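Grokness Belegstation – Tischaufbau für Greifarme

Übersicht | Lieferumfang | Technische Daten | Zubehör | Fragen | Anfrage

Stand: 12.08.2019

Kurz vorweg, weil die Frage jede Woche im Postfach liegt: Kann ein Roboter schon einen Burger belegen? Ja, teilweise. Langsam. Mit passendem Tischaufbau deutlich besser als ohne. Den Tischaufbau verkaufen wir. Den Arm nicht.

Die Belegstation ist ein Satz aus Schienen, Haltern und Trennwänden für einen ganz normalen weißen Tisch. Zutaten stehen hochkant, Tablett in der Mitte, alles an festen Plätzen. Gedacht für Labore, Hochschulen, Küchenplaner und alle, die wissen wollen wie weit die Automatisierung in der Küche wirklich ist. 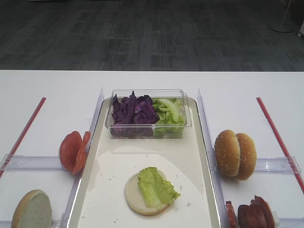 Drei Bahnen: links Tomate und Brötchenhälfte, Mitte Tablett mit Kohl und Salat, rechts Sesamdeckel und Wurst- oder Schinkenscheiben.

Warum hochkant?

Flach liegende Scheiben sind für zwei Finger ein Alptraum. Tomate klebt am Tisch, Finger kommen nicht drunter, Scheibe reißt. Stehend geht man von oben mit einem Finger davor und einem dahinter rein. Fertig. Das ist eigentlich die ganze Idee, der Rest ist Kunststoff.

Ein Mensch braucht sowas nicht. Der schiebt die Scheibe mit dem Daumen an die Tischkante und nimmt sie weg, ohne hinzusehen. Genau da liegt der Abstand zwischen Maschine und Küchenhilfe, im Jahr 2019 immer noch. Wer was anderes erzählt, hat vermutlich ein Video geschnitten.

Aufbau der Schienen

Längsstange rot, Querschienen klar, mit Clips an der Stange. Am anderen Ende der Querschiene sitzt ein weißer Block, dagegen lehnt die Zutat. Die Clips lassen sich auf der Stange verschieben, Abstand also frei wählbar. Bitte nicht mit Gewalt über die Rastnasen ziehen, die brechen. Ersatz siehe unten.

Die durchsichtigen Teile sind Absicht. Undurchsichtige Wände verdecken der Kamera am Handgelenk genau das, was sie sehen soll. Hat dafür Reflexe, je nach Beleuchtung. Man kann nicht alles haben. Diffuses Licht von oben hilft, Spots sind schlecht.
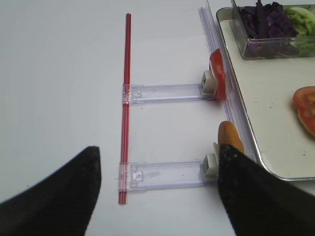
Lieferumfang

Längsstangen rot, 2 Stück
Querschienen klar mit Clips, Satz für beide Seiten
Halteblöcke weiß
Trennwände klar
Tablett hell, mit Rand
Schale klar, rechteckig, für geschnittenes Gemüse
Aufbauanleitung (deutsch, englisch)

Nicht enthalten: Tisch, Arm, Greifer, Kameras, Lebensmittel. Ja, danach wird gefragt.

Technische Daten

Artikelnummer: 616
Material Schienen und Wände: Kunststoff, klar
Spülmaschine: Tablett und Schale ja, Schienen bitte nur von Hand
Max. Wassertemperatur Handwäsche: 70 °C
Aufbauzeit: 2 Minuten, wenn der Tisch frei ist
Befestigung: liegt auf, Klebepunkte optional
Lieferzeit: auf Anfrage, ab April wieder ab Lager

Was geht schon, was nicht

Wir testen selbst mit, sonst könnten wir die Halter nicht verbessern. Chang-ho Byun betreut bei uns den Versuchstisch und führt die Strichliste. Grob zusammengefasst, ohne Marketing:

Brötchenhälften greifen: geht. Fest genug, stehen gut, verzeihen einen schiefen Griff. Deckel mit Sesam etwas rutschiger, Körner landen überall.

Tomate: geht oft. Dicke Scheiben besser als dünne. Zu viel Druck und man hat Saft auf den Fingern und keine Scheibe mehr. Zu wenig und sie rutscht beim Anheben raus. Kraftregelung am Greifer ist hier mehr wert als jede Software.

Auf dem Weg von der Halterung zum Tablett passieren die meisten Fehler. Tief fahren, langsam fahren, nicht über die Gemüseschale schwenken. 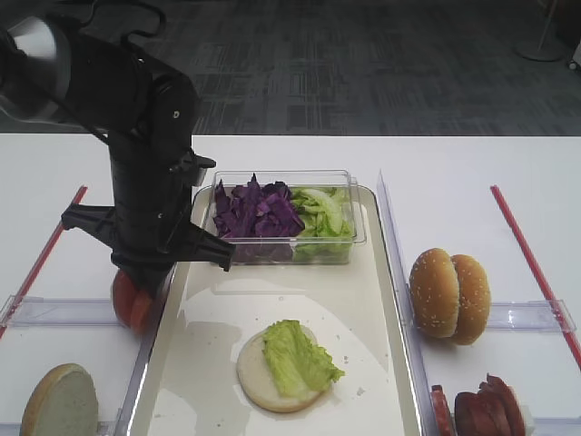 Wurstscheiben: schwierig. Stehen dicht an dicht, der Greifer nimmt gern mehrere auf einmal. Ein Mensch merkt das sofort und zieht sie auseinander. Die Maschine legt dann eben den ganzen Packen auf. Schmeckt auch, ist aber nicht bestellt. Abhilfe: weniger Scheiben pro Fach einstellen, Abstand lassen.

Salat, Blatt: Glückssache. Jedes Blatt anders, biegt sich weg, bleibt am Finger hängen.

Kohl und Salat geschnitten: Streuen aus der Schale ist mit Zweifingergreifer Krampf. Dosierlöffel als Zubehör in Arbeit, Arbeitsname Drudus. Noch kein Termin.

Also: Lohnt es sich für den Imbiss? Nein. Heute nicht. Für Versuche, Lehre und Vorführungen ja, dafür ist die Station da. Eine eingearbeitete Aushilfe ist am Belegtisch schneller, putzt danach und ruft an wenn der Salat alle ist. Unsere Einschätzung, wir verdienen an der Aushilfe nichts.

Hinweise zum Einrichten

Zuerst das Tablett, dann die Trennwände, dann Stangen parallel dazu auslegen. Querschienen zum Schluss einklipsen. Greifer einmal leer durch alle Positionen fahren, bevor Essen auf dem Tisch steht. Klingt banal, spart Tomaten.

Abstände so wählen, dass auch der geöffnete Greifer zwischen zwei Halter passt. Bei breiten Fingern lieber ein Fach weniger nutzen. Die Handgelenkkamera hilft beim Einrichten mehr als die Übersicht von oben, weil man sieht was der Finger verdeckt. Bei der rechten Bahn mit den Sesamhälften im oberen Halter bleibt das Brot gut im Blick, während die rötliche Scheibe am unteren fast ganz hinter dem schwarzen Finger verschwindet. Für solche Fälle die zweite Kamera fest neben den Tisch stellen und beide Bilder nutzen.
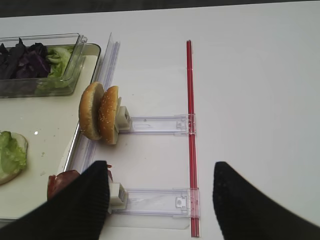
Zubehör gibt es in zwei Linien, Xavier für breite Greifer und Setex für schmale. Unterschied liegt nur in den Clips und in der Länge der Querschienen, die Blöcke sind gleich. Wer nicht sicher ist, misst die Fingerbreite und schickt uns das Maß. Bei zwei runden Hälften in einem Clip, wie beim Sesambrötchen am oberen Schieber, reicht die Setex-Ausführung noch aus, mehr sollte man nicht reinstellen. Sonst kippt die vordere beim Herausziehen der hinteren. Clips einzeln nachbestellbar, Blöcke nur im Satz.

Häufige Fragen

Passt die Station auf jeden Tisch?
Auf jeden glatten und ebenen. Helle Platte empfohlen, die Kameras tun sich damit leichter. Auf Holz mit starker Maserung hatten Kunden Probleme.

Echte Lebensmittel oder Attrappen?
Beides. Attrappen für den Anfang, sie halten länger und riechen nicht. Aber die Ergebnisse täuschen, Gummitomaten sind viel zu brav.

Darf man das danach essen?
Wir verkaufen Laborausstattung, keine Küchenausstattung. Keine Freigabe für den Verzehr.

Geht auch anderes als Burger?
Toast, Sandwich, belegte Brötchen. Kunden haben auch schon Schwämme und Teller für Spülversuche reingestellt. Teller nur kleine, sonst kippt der Halter.

Gibt es Rabatt für Schulen und Hochschulen?
Ja, formlos anfragen, bitte mit Adresse der Einrichtung.

Anfrage und Bestellung

Preise auf Anfrage, abhängig von Linie und Stückzahl. Ansprechpartner Verkauf: Dong-geon Lim. Bitte Greifertyp, Fingerbreite und Tischmaß gleich mit angeben, dann geht das Angebot schneler raus. Rückgabe nur unbenutzt und ohne Tomatenreste.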